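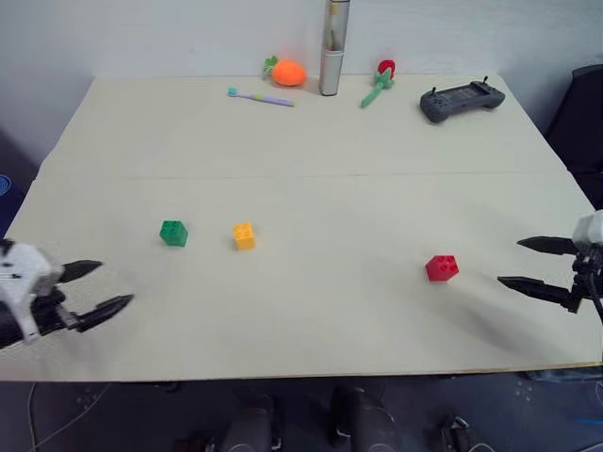
Section 2: Care of the table top

Your Olik table top leaves the Rustell workshop with two coats of Cetero hard oil. The oil protects the surface from daily dirt, but it must be renewed from time to time. Please read the whole section before you begin the work.

2.1 Daily cleaning

1. Take away crumbs and dust with a dry, soft cloth.
2. Wipe the surface with a cloth which is damp, and well wrung out.
3. Dry the surface at once with a second cloth.

Note: Do not use scouring powder, steam cleaners or products with bleach. For stains of coffee or tea you may add a small quantity of Cele soap to the water.

2.2 Renewing the oil

You need: one can of Cetero hard oil (100 ml is enough for one table top), abrasive paper of fine grain, a flat sanding block and lint-free cloths.

1. Clean the table top as in 2.1 and let it dry overnight.
2. Sand lightly by hand, always in the long direction of the table. Do not press on the edges, because the oil layer is thinner there.
3. Remove the sanding dust with a vacuum cleaner and after this with a dry cloth.
4. Shake the can well. Pour a little oil on a cloth and spread it in a thin layer.
5. Wait 30 minutes. Then wipe away all oil which did not go into the surface.
6. Let it dry overnight, and repeat steps 4 and 5 one time.

Caution: Cloths with oil on them can catch fire by themselves. Put them in water immediately after use, or lay them flat outdoors until they are dry. Never put them in the rubbish bin when they are folded or rolled.

Note: If the surface feels sticky on the next day, too much oil was left on it. Rub it with a clean cloth and a few drops of fresh oil, then wipe it completely dry.

2.3 After the work

Do not place anything on the table during the first two days. For one week please avoid water and hot cups, also with a mat. Small differences in shine are normal and become less visible with use.

2.4 Ordering more oil

Cetero hard oil is sold in cans of 100 ml and 550 ml. Close an opened can firmly and keep it in a frost-free place, away from children. Oil which has formed a skin must be thrown away at your local collection point for paints.

For damage deeper than a scratch, see Section 5, Repairs.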